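Vlasta Slanina
@vlastasews

Sunday evening, kettle is on, and I want to write a little about suturing. For 12 years I teach people to close tissue by hand, and I still find new things to look at in a row of stitches.

First the spacing. My students always ask about the knot. I ask them to look at the distance between one stitch and the next, and the distance from the edge. If these are even, the seam lies flat and you can be a bit calmer.

Green thread is my favourite colour for teaching. On pink tissue the eye finds it at once, even when half of the view is washed out by the light. 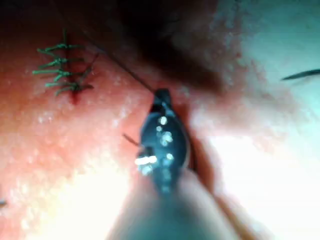 Four green stitches in a column, tails mostly to the left. Small dark red spot just under the last one.

I like the third one, with the long tail. My old teacher would have cut it shorter and then said nothing to me until lunch.

About tails: too short and the knot can slip, too long and they get in the way of the next bite. Everybody has their own measure. Mine I learned from Imke Kramer, who had me tie more than 1000 knots on a piece of foam before I was allowed near anything else. I complained the whole November.

Second thing is the needle. A curved needle wants to travel on its own curve. If you push it straight, it tears. You turn the wrist and let it come around. It sounds easy and it took me most of a winter.

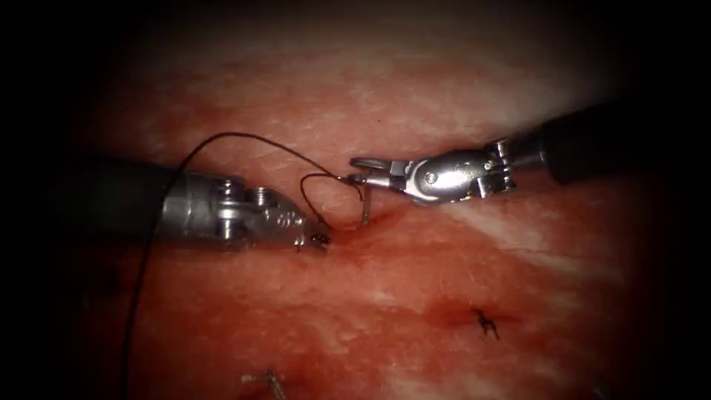
Both instruments meeting over a short line in the tissue. Curved needle, black thread.

Black thread is also good to see, but in the shadows I lose it sooner than the green. Maybe my eyes only.

Look how close the two tips are. Beginners keep their hands far apart, I think they are afraid of a collision. But the work is in a very small place and both sides must be there.

A question to the colleagues here: do you teach single stitches first, or running? I do single for the first 9 lessons. Imke says this is too many and we have argued over it at every dinner.

Tomorrow I will write about knots, if the marking of essays leaves me some time. Good night!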